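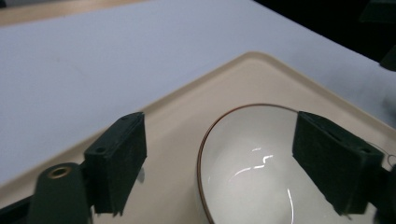
Filari Opens Tableware Showroom and Adds Tray Sets for Small Cafes and Care Homes

UKUM, Jul 4, 2021 - Filari, a supplier of tableware to small restaurants, guesthouses and care homes, has opened a showroom on the ground floor of its Ukum warehouse and will begin selling its bowls, plates and trays as ready-made sets. The sets go on sale to trade customers this month. Single pieces will stay in the catalog at their current prices.

The new range is called Layug. It brings together a deep bowl and a shallow plate, both in white ceramic with a thin brown rim, and a cream-colored tray with rounded corners. Customers can order the three pieces together or leave out any one of them.

"Most of our customers were already buying these pieces, just on separate orders," said Paweena Nilsuwan, managing director of Filari. "A cafe would take the bowls in one month and come back for the trays later, and by then the delivery charge had been paid twice. We wanted to put that right."

Filari has sold white tableware since it started out, but the brown rim is new to its everyday range. The company tried a plain white rim and a blue one before settling on brown. Buyers who were shown all three said the brown looked more at home with the trays they already had.

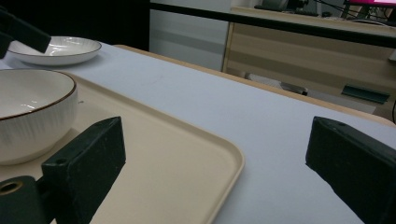

Bowl, plate and cream tray from the Layug range on a covered table.

What is in the range

The deep bowl is meant for soup, noodles, rice porridge and other dishes with a good amount of liquid. The shallow plate is for rice dishes, side dishes, fruit and cake. Both can be used on the tray or set straight onto the table.

The tray has a low raised rim and a flat floor. It is made for carrying a single meal from kitchen to table and can stay in front of the guest during the meal. The corners are rounded for easier wiping, a request that came up often from care homes, where trays are cleaned after every meal and food caught in a tight corner takes extra time to remove.

Amnuay Mahawong, who runs product buying at Filari, said the tray took longer to settle than the bowl and plate.

"The bowl was nearly right from the first sample," he said. "With the tray we went back and forth on the height of the rim. If it is too high you knock your wrist on it when you eat. If it is too low a full bowl makes people nervous. We had samples out with customers from January, and the one we are selling is the fourth version."

Layug sets will be packed in cartons of 6. Each carton holds bowls, plates and trays in equal numbers, with card dividers between the ceramic pieces. Replacement bowls, plates and trays may be ordered one at a time, with no minimum. Filari will keep the same shapes and rim color in stock for as long as the range is offered, so that a customer who breaks a few plates in a year can match them.

The bowls and plates may be washed in a commercial dishwasher. Filari recommends that the trays be washed by hand or on a low-temperature cycle, dried before stacking, and kept off direct heat. The trays should not go in an oven or a microwave. Care notes are printed on a sheet inside each carton and will also be available at the showroom desk.

The showroom

The showroom takes up the front part of the warehouse, in space that was used for returned goods and spare cartons. Filari moved the returns area to the rear of the building during the spring and had the front room painted and rewired. There is a customer entrance on the street side, with parking beside the loading gate.

Visitors can look at pieces from the full catalog and handle them. Tables are laid out so that buyers can put a bowl, a plate and a tray together at the height they would be used at, and see how much table space a setting needs. Buyers are welcome to bring a piece of their own to compare for size and color.

Prapai Rojanasak, the showroom manager, said that table space is the first thing many small cafe owners ask about.

"They come in with the size of their tables written on a piece of paper," she said. "A tray that looks fine in a catalog can be too deep for a narrow table with two people facing each other. It is much quicker to put it down and look. If it doesn't fit, we would like them to find that out here and not after the delivery."

Prapai Rojanasak joined Filari from the company's order desk, where she handled accounts for guesthouses. She will be joined at the showroom by Uthai Intarasuk, who will look after samples and loans. Under the loan program, a trade customer can take one full setting away for 30 days and use it in service before placing an order. There is no charge for the loan. Pieces that come back chipped or cracked will be billed at the single-piece price, and pieces that the customer decides to keep may be added to the first order.

The showroom will be open Monday through Friday during warehouse hours. Appointments are not needed for a short visit. Buyers who want help planning a full dining room order are asked to call ahead so that a staff member can set aside the time.

Early orders

The first customer for the range is Hokar, a group of guesthouses that has bought from Filari for several years. Hokar has ordered 700 bowls and the same number of plates, with trays for the houses that serve breakfast in the rooms. Delivery will be made in stages as each house changes over from its older tableware.

Amnuay Sriwong, who is in charge of kitchens and supplies at Hokar, said the group had been using several kinds of bowls across its houses.

"Every house had bought its own over time, so nothing stacked with anything else," he said. "When one kitchen was short before a busy weekend, we couldn't just send a box over from another house, or we could, but it looked like a mix. The staff wanted one bowl and one plate that they could move around. They also asked for a tray in a light color. On a dark tray you see every drop."

Hokar tried the pieces at two of its houses before placing the order. Kitchen staff used the deep bowl for breakfast porridge and for noodle soup at lunch. Their comments led to one change in how Filari packs the goods: the plates are now stood on edge in the carton, where the earlier samples were packed flat.

The older bowls and plates from the Hokar houses that are still in good condition will be passed on to staff who want them.

Prices and ordering

Trade prices for the Layug range are given in the July price list, which can be picked up at the showroom or requested from the order desk. Customers with an open account may order on their normal terms. New customers will be asked to pay for their first order in full before dispatch.

Orders for stock items placed before noon will leave the warehouse on the next working day. Larger orders, including any that need delivery to more than one address, will be given a date when the order is confirmed. Customers may collect from the loading gate if they prefer, and should bring the order number with them.

Filari will also take printed orders for the tray. A name or simple mark can be added to the tray floor in one color. Printing adds time to the order, and a sample is sent for approval before the full quantity is made. Printing is not offered on the bowls or plates at present.

The company plans to add two more pieces to the range, a small sauce dish and a cup without a handle. Both are being tested, and no date has been set for either one. Paweena Nilsuwan said the company would wait for comments from the first buyers before making a final choice on sizes.

"We have 29 people working here, and most of them have had a say about the cup already," she said. "I would like to hear from the kitchens first."

Filari will continue to sell its existing plain white range. Customers who have standing orders for plain white bowls or plates do not need to do anything, and their deliveries will not change.

About Filari

Filari supplies bowls, plates, trays, cutlery and serving pieces to small food businesses, guesthouses and care homes. The company is based in Ukum, where it runs its warehouse, order desk and showroom from one site. It sells to trade customers directly and keeps a small stock of discontinued pieces for customers who need to match older sets.

Contact

Press questions and requests for photographs: Paweena Nilsuwan, Filari, Ukum
Showroom visits and planning appointments: Prapai Rojanasak
Samples and 30-day loans: Uthai Intarasuk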